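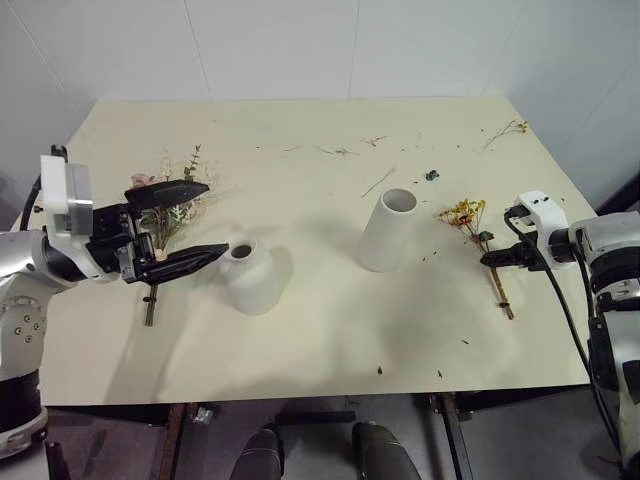
Csizmadia 婴儿喂养用品测试组 / 个人笔记

# 奶嘴流速：同样标 M，为什么差这么多

五月补记。上一篇写奶瓶刻度误差，评论里有几位家长问到奶嘴：同一个牌子，同样标 M，换了新的以后孩子开始呛，或者一瓶奶喝到睡着还剩一截。这个问题组里测过，编号 3376 的记录单就是它。单子本身不外发，方法和结论可以写。

先说标号。S、M、L，或者按月龄分段，都是厂家内部的分档。各家分档的依据不同，有的看孔径，有的看孔数，有的看十字切口的长度。跨品牌比较标号没有意义，Kerkano 的 M 在我们的台子上比 Flerach 的 L 还快。按月龄选奶嘴只能当起点，最后看孩子喝奶时的表现。

## 方法

测的是重力滴流，没有模拟吸吮。吸吮台我们有一台，负压曲线是 Cirilo Cervantes 写的，重复性还不够好，数据先不放。重力滴流的局限很清楚：十字孔和 Y 字孔靠吮吸时的形变打开，静置时几乎不出液，用这个方法会被低估。所以下面的讨论只针对圆孔奶嘴。

步骤：

1. 奶嘴按说明书煮过一次，沥干，在室温下放置过夜。
2. 奶瓶装入 40 ℃ 的水，旋紧瓶盖后回拧到标记线。
3. 倒置，瓶身垂直，奶嘴朝下，等液滴连续以后开始计时。
4. 接满 30 mL 停表。
5. 每只奶嘴重复七次，去掉首次，取中位数。

第一次的读数总是偏慢，孔壁还没有完全润湿，所以固定去掉。取中位数是 Uriel Zamudio 坚持的，他不喜欢平均值，理由是一个气泡就能把平均值拖走。我原来觉得无所谓，看过几组原始数据后同意他的做法。

第二步里的“回拧到标记线”需要解释。多数奶瓶靠瓶盖螺纹或者奶嘴底边的小气阀进气，拧得太紧，气阀被压死，瓶内形成负压，流速会一路往下掉，最后停住。家里遇到“奶嘴不出奶”，先松一点瓶盖再试，别急着换大一号。这一条能解决相当一部分问题。反过来，拧得太松会从螺纹处漏，漏的量虽小，也会让流速看起来偏快。

## 影响因素

**孔径。** 影响最大，而且不是线性的。孔稍微大一点，流量增加很多，所以注塑或激光打孔的一点公差，到了成品上就变成能感觉到的差别。同一盒里的两只奶嘴，对着灯看几乎一样，测出来可以差到孩子能察觉的程度。我们抽的几个批次里，Fivero 的离散最小，Flerach 的最大，中间值倒是很接近。只看中间值会以为两家一样。

**液体。** 水和奶不是一回事。配方奶的黏度高于水，不同配方之间也有差别，加了增稠成分的抗反流奶粉更明显，用普通圆孔往往根本喝不动。我们用水做基准，只是为了结果可比，不代表实际喂奶的速度。换奶粉以后流速突然变化，先想到这一点。有的家长把这种变化理解成孩子不接受新口味，两件事要分开看：把新奶粉装进原来的瓶子，倒过来滴几滴，和旧的比一比。

**温度。** 温度低，奶稠，流得慢，硅胶也略硬。冷藏取出的奶没有温透就喂，前半瓶和后半瓶的速度可以不一样。

**未溶解的粉。** 结块卡在孔上，表现是时快时慢。先加水后加粉，水量按罐身说明，加完盖好，水平旋转着摇匀，少上下猛摇。上下摇产生的泡沫也会堵孔，还会让孩子吞下更多空气。摇完静置一会儿再喂。

**老化。** 硅胶反复煮，孔口会变松，表面发黏或发白。天然乳胶老化更快。牙出来以后，咬痕比老化更早成为更换的理由。检查办法很简单，捏住奶嘴头朝各个方向拉一拉，有裂口、变薄、粘手，直接扔掉。不要用针把孔捅大，捅出来的孔边缘不齐，容易撕裂，碎片有吞入的风险。

## 清洗和晾干
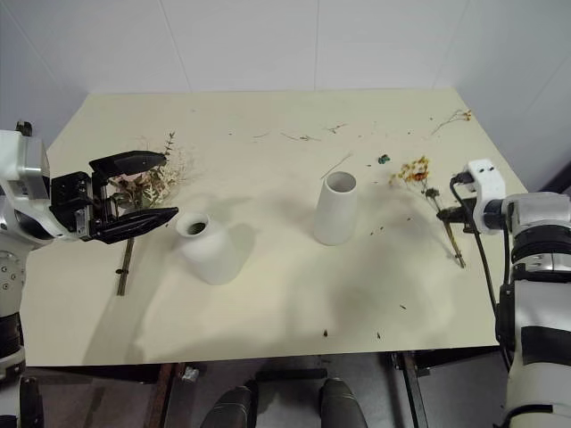
奶嘴的孔和气阀最怕异物，清洗之后的晾干环节比清洗本身更容易出错。圆孔很细，一点纤维或者粉屑就能堵住一部分，测出来的流速立刻变慢，而且很难用肉眼找到原因。组里的规定是晾架单独占一张桌面，架子下面垫吸水纸，每天更换，桌上不放别的东西。家里做不到这么严，至少把会掉渣的东西挪开。干花是典型的一种，两只白瓷花瓶摆着很干净，周围的桌面上散着干枯的碎屑，这样的桌子不适合晾奶嘴，也不适合拆开奶粉罐。面包、猫砂、毛线同理。奶嘴晾干后放进带盖的盒子，盒子本身也要洗。

清洗顺序：喂完立刻用冷水冲掉残奶，再用热水加奶瓶清洁剂刷洗。先用热水，蛋白会附着在内壁上，气阀的缝里尤其难刷。奶嘴翻过来刷内侧，用专用的小刷头，刷毛太硬会划伤硅胶。孔里挤一股清水，看水柱是否成线、是否偏斜。水柱偏向一边，多半是孔口有残留或者已经变形。气阀用手指轻轻捻开冲一下，别用牙签。

消毒之后不要用布擦。擦碗布留下的纤维，我们在显微镜下见得很多，气阀里挂一根就关不严。自然沥干即可，瓶内有少量水珠不影响使用，前提是这些水珠来自干净的水，而且瓶子没有盖着闷放很久。蒸汽消毒锅带烘干功能的，注意定期除垢，水垢碎片同样会进孔。

## 在家里怎么判断

没有必要在家里复现上面的台子。看下面这些就够了。

偏快的表现：吞咽声急，嘴角漏奶，中途皱眉、把头转开、手指张开，呛咳。出现这些，先把瓶身放平一些，让奶刚好盖住奶嘴孔，中间多停几次。仍然如此，换小一号。

偏慢的表现：用力吸，脸颊内陷，奶嘴瘪下去，喝一会儿就烦躁或者睡着，醒来又要喝。先检查瓶盖松紧和气阀，再检查孔，最后才考虑换大一号。顺序不要反。

奶嘴瘪下去这一条单独说一句。很多人把它归为奶嘴太软，我们测下来，多数是进气不畅。把奶嘴从孩子嘴里轻轻转出来，听到进气声，奶嘴弹回原状，基本可以确定。换更硬的奶嘴掩盖了现象，气阀还是堵的。

孩子喝得安稳、体重增长正常，就不用因为月龄到了标号上写的数字而换。有的孩子一直用小号到断奶瓶，没有任何问题。母乳和奶瓶混合喂养的，通常也倾向于留在较慢的一档，避免两边差别太大。早产、有心肺问题或者吞咽评估异常的孩子，流速由医生或者喂养治疗师决定，别参考这篇。

如果反复呛咳，喝奶时脸色发青，或者呼吸声变粗，停下来去看医生，奶嘴的事放到后面。

## 几个评论里的问题

*新奶嘴第一次用就比旧的慢，是不是次品？* 不一定。旧的孔口可能已经松了，孩子习惯了旧的速度。两只一起倒过来滴水比较，差别很明显的话，看看旧的该不该换。

*大小一样的奶嘴能不能装别家的瓶子？* 口径相同不代表螺纹和底边厚度相同。我试过把 Kerkano 的奶嘴装到 Fivero 的瓶子上，能拧上，不漏，但底边被压得过紧，气阀失效，流速到后半瓶明显下降。能装上和能正常工作要分开判断，我不建议混用。

*防胀气导管有没有用？* 对进气有用，瓶内负压确实小。对胀气本身有没有用，我们没有测，不发表意见。导管零件多，清洗不到位时比没有导管更麻烦，少一个密封圈就会漏奶。

*为什么不公布每个型号的秒数？* 批次之间会变。公布了，大家会拿去和手上的奶嘴对，而手上的那只多半来自另一个批次。

吸吮台的数据等 Cirilo 把密封件换完再看。十字孔的那部分放在那一篇里写，包括切口方向和瓶身角度的关系。有人在评论里说十字孔装反了会不出奶，我手上的几款没有方向要求，如果您用的那款说明书里画了箭头，请把型号留给我。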